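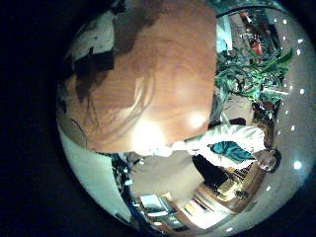

Wrist camera over the bench top, bright glare spots showing in the polish.

Workshop tips: wrist cameras and shiny timber

Calibrate the lens as a fisheye. The standard pinhole model will give you a low error in the middle and nonsense near the rim, where straight bench edges come out as arcs. We take 40 board poses, and at least half of those go well out to the sides.

Mask the glare before the planner sees it. Bravlow, our perception node, used to report bright spots on the timber as small white objects. Clip anything above your saturation threshold and grow the mask by 20 pixels.

Mask the hand as well. The grey housing stays put in the picture, so one fixed mask per camera will do – redraw it if you remount anything.
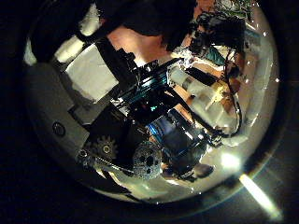

Cables and gears

Give every loose cable a keep-out volume in the planner, padded on the generous side. Wubit Chala keeps ours in a separate file so a re-tune doesn't wipe them. Gears get a box, not a mesh. The mesh slowed each plan by 300 milliseconds and gained us nothing.

Windows and exposure

Lock the exposure on the work surface. On auto, it chases the daylight and the grain goes to mud.

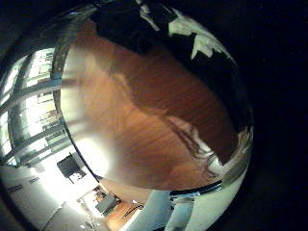
Bright windows to one side, dark patch across the timber.

Log the exposure value with every run. Run 403 took us a whole afternoon in February for want of it.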